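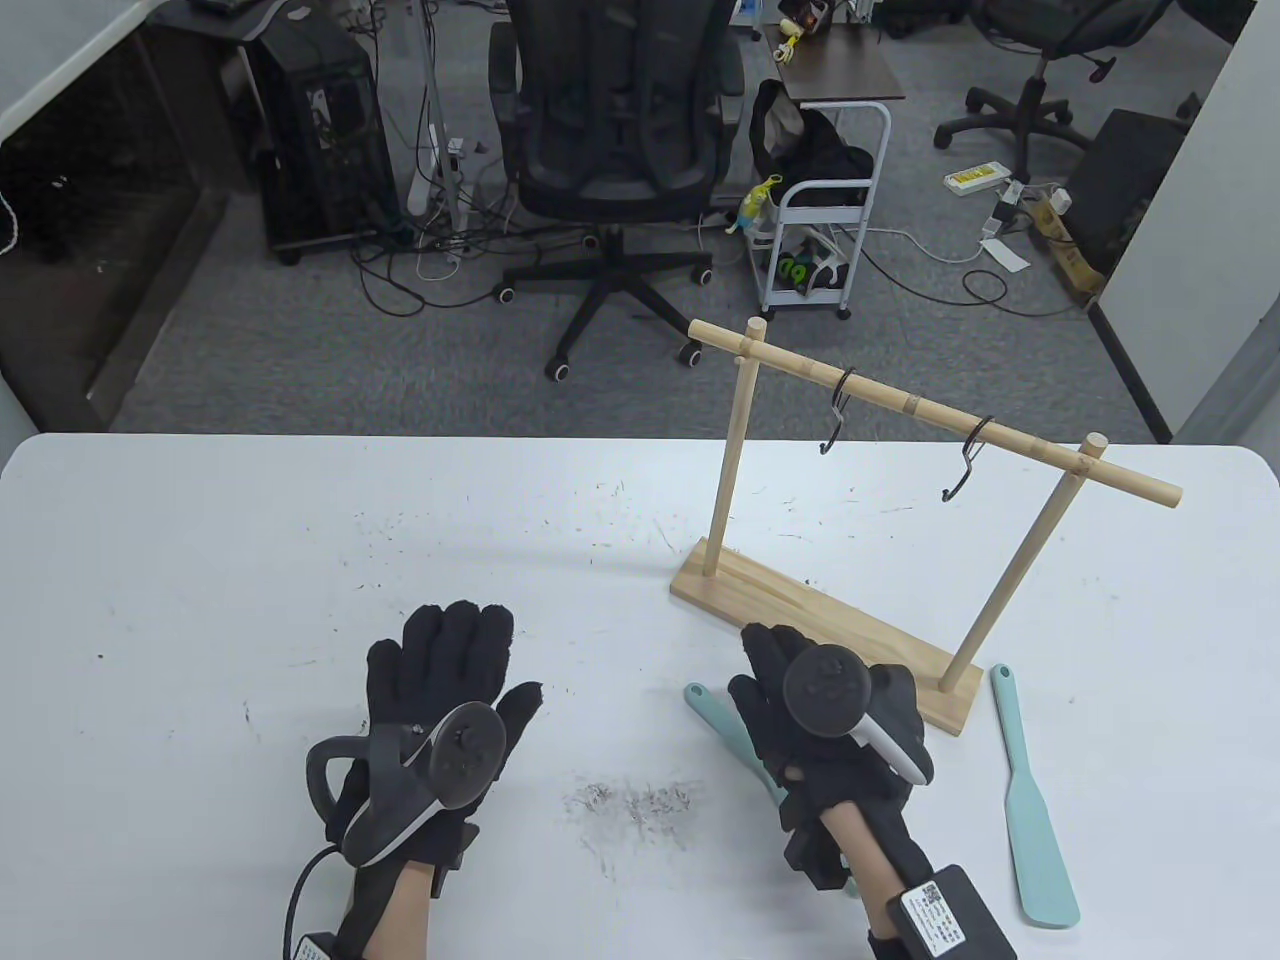

*Plunda, our new tabletop hanging rack, with its two S-hooks and a pair of mint-green spatulas.*

**For immediate release: Bernell, Nov 13, 2018**

# Kereck launches Plunda, a small wooden rack for the things you reach for most

Hello from Bernell! I'm Kamrul Majumder, I run Kereck, and I've been allowed to write our own press release again, so please forgive the lack of polish. We've got a new product on sale from today and I'm very fond of it. It's called Plunda. It's a little wooden rack that stands on your worktop and holds your spatulas (or your whisk, or your tea strainer, or whatever else you're always hunting for with one hand while something catches in the pan).

If you've followed us for a while you'll know we make plain wooden bits for kitchens. Chopping boards first, then the spoon rests, then the bread crock lid that did so well last winter. Plunda is the first thing we've made that stands up, and it took much longer than I thought it would. A board can be very slightly out and still be a lovely board. A rack that's slightly out wobbles every time you touch it, and then you stop using it, and then it lives on top of the fridge with the fondue set.

So what do you get? A rectangular wooden base, two upright posts, a crossbar over the top and two black metal S-hooks. The bar pokes out a bit past the posts at either end, which I like the look of and which also gives you somewhere to put your fingers when you want to shift the whole thing along. There's nothing to screw to a wall. If you rent, or you've got tiles you don't want to drill, or you simply change your mind about where things go every other week (me), you can pick it up and put it down somewhere else.

## Where it came from

The drawings are by Vratislav Vlček, who has been making furniture for longer than I've been buying it. We met over a stair rail he was fitting for my sister and I talked at him about utensil pots for most of an afternoon. My complaint was the usual one. You stuff everything into a jug by the hob, the handles all go in and the business ends all stick out in a bunch, and when you pull out one you get three. The bottom of the jug collects crumbs and a sort of grey water. I have owned some very handsome jugs and they all did it.

Vratislav went off and came back with a coat rail. A tiny one, obviously, but that's what it was. He'd been looking at the rails in his own workshop where he hangs clamps, and he'd cut one down until it would sit beside a kettle. "You already know how to use it," he told me. "You have used one since school." I still think that's the best bit of the whole design and I can't claim any of it.

His first go had pegs. They looked smashing but you had to line the hole up dead straight with the peg, and if your hands were floury it was a pain. We tried a row of notches too, and a magnet, and for one mad fortnight in October a leather strap. Then we went back to S-hooks, because they're easy to find, they slide along the bar, and if you lose one you can get another at any ironmonger's. 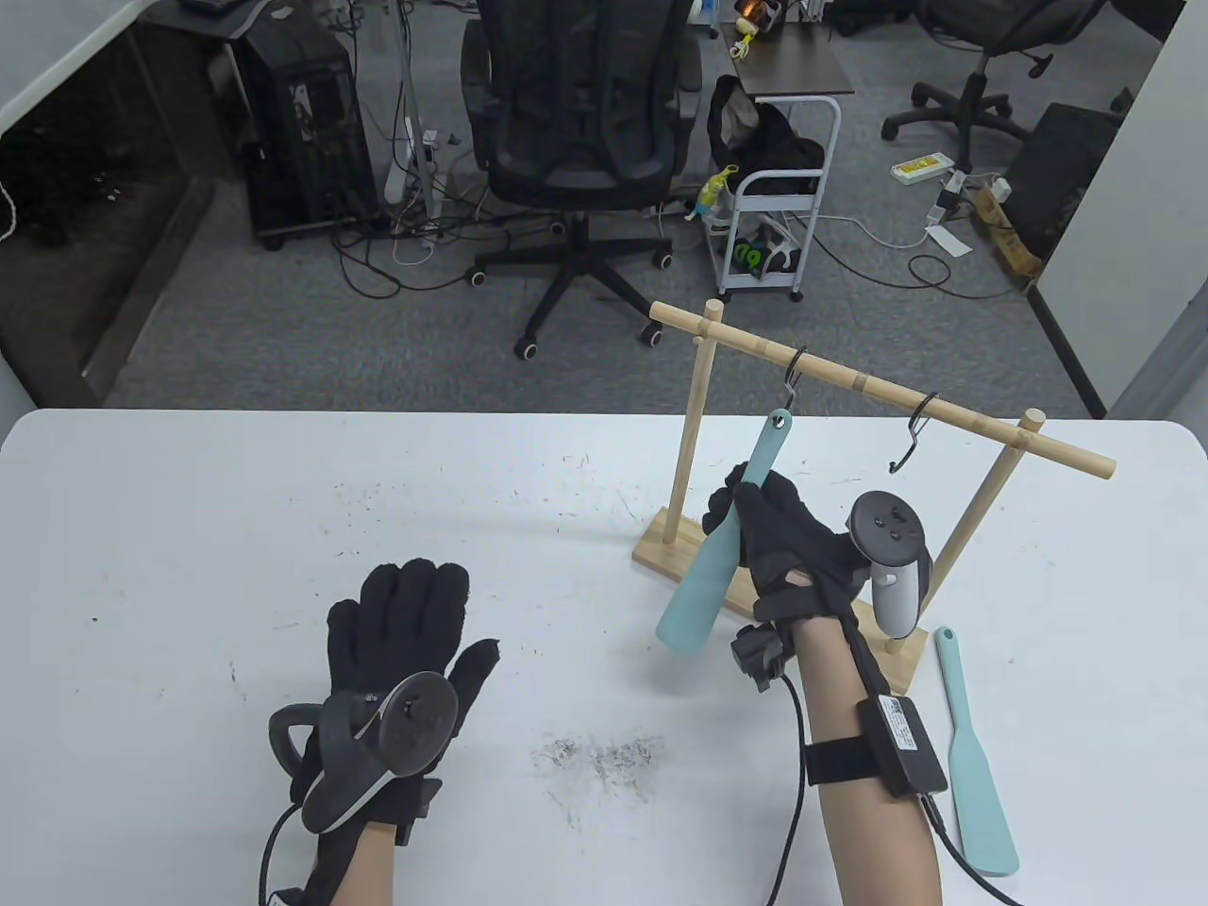 *One spatula up on its hook, the other still on the table by the rack.*

## The numbers, for those who like them

The crossbar is 315 mm long and the base is 236 mm, so it'll tuck into most of those awkward gaps between the hob and the wall. Each rack comes with 2 hooks. We did think about putting in more, but when we lent early ones out to friends and neighbours they nearly all said the same thing, that the rack was nicest with only the daily stuff on it. You can add hooks of your own if you'd like. My mum has.

We've made over 300 for the first run and they're going out from our own unit in Bernell. Sanding and finishing are done here as well. Expect the grain to differ from one to the next, that's just wood being wood, and please don't send yours back because your brother's has a nicer knot in it (we had this with the boards).

Plunda comes flat in its box with a printed sheet and goes together without tools. The posts fit into the base, the bar fits across the posts, you push the end pieces on and hang up your hooks. Do it on a table, with the base down first. I did mine on my lap in front of the telly and spent a good while looking for a hook down the side of the sofa.

## Trying it at Sokol

A fair bit of the fiddling was done at Sokol, the shared workspace down the road from our unit. It's all desks and office chairs in there, no cooker in sight, and I came to think that was a good thing for us. In a kitchen you get distracted by the cooking. On a bare white table you only think about the rack: does it lean, does the bar turn, can you get a spatula on and off without steadying the post with your other hand?

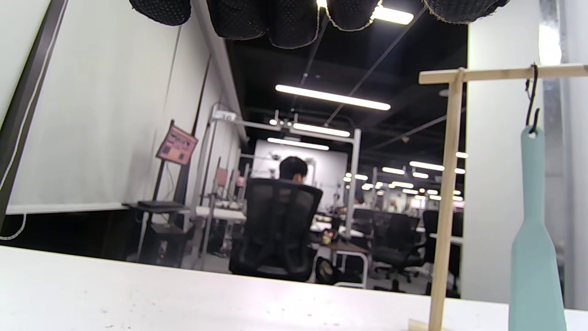
Spatulas are what I'd call the real test of a rack like Plunda, and I've become a proper bore about them. Ladles are easy, they've often got a great curl at the end and will hang off anything. A spatula only gives you one small hole to work with. It needs to be near the top of the handle, the way it is on our pale mint-green silicone one, so that the wide flat paddle hangs down at the bottom and the whole thing settles nicely under the hook. When the hole is further down, the handle sticks up over the bar and it all looks a bit drunk. So before you order, have a quick rummage in your drawer and see where the holes are on yours. Wooden ones often have none at all, in which case a loop of kitchen string does the job and looks rather sweet too.

I'd also say think about how long your utensils are. Anything very long may reach the worktop or the base, and then it's resting and no longer hanging. You can get round it by pulling the rack up to the edge of the counter so the long things drop past the front, or by using a smaller hook. A fish slice with a really long handle is probably happier on the wall, and I'm not going to pretend otherwise to sell you a rack!

People have asked what else goes on it. So far I've heard of measuring spoons, oven gloves, a bunch of keys, a small colander, reading glasses, some drying thyme and one very neat arrangement of hair bobbles in a bathroom. Vratislav keeps his by the back door with a dog lead on it. I'd keep it off the hob itself and away from flames, and I wouldn't hang a cast-iron pan on it, however much you want to. It's built for light things.

Looking after it is simple enough. Wipe it with a damp cloth and dry it afterwards. Don't leave the base sitting in a puddle and please, please don't put it in the dishwasher.
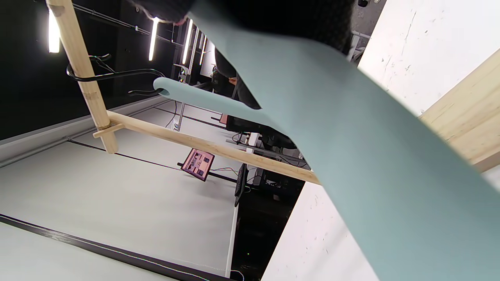
A dab of ordinary board oil now and then will keep the wood from going dull, and if you've already got a bottle for your chopping board you can use the same one. Take the hooks off first. Do the base last so you've got something to hold it by, and leave it overnight on a bit of old newspaper before you hang anything back up.

What's next? We're working on a longer bar for the same posts, for people who bake a lot and own more scrapers than I do. I've promised Vratislav I won't announce a date until he's happy with it, so I shan't. We might also do a version with a little lip on the base to catch drips, though we've argued about that one (I want it, he thinks it spoils the line) and you're welcome to write in and take sides.

## Getting hold of one

Plunda is on sale from today through the Kereck shop in Bernell and by post. If you stock kitchen things and would like a few for your shelves, get in touch and I'll send you a trade sheet and a rack to play with. Journalists and bloggers can borrow one too, and you can have it for as long as you need.

**Press contact:** Kamrul Majumder, Kereck, Bernell. Ring the shop and ask for me by name. If I'm not at the bench I'll call you back the same day.

**About Kereck:** We're a small workshop making everyday wooden kitchen goods in Bernell. Plunda was designed for us by Vratislav Vlček.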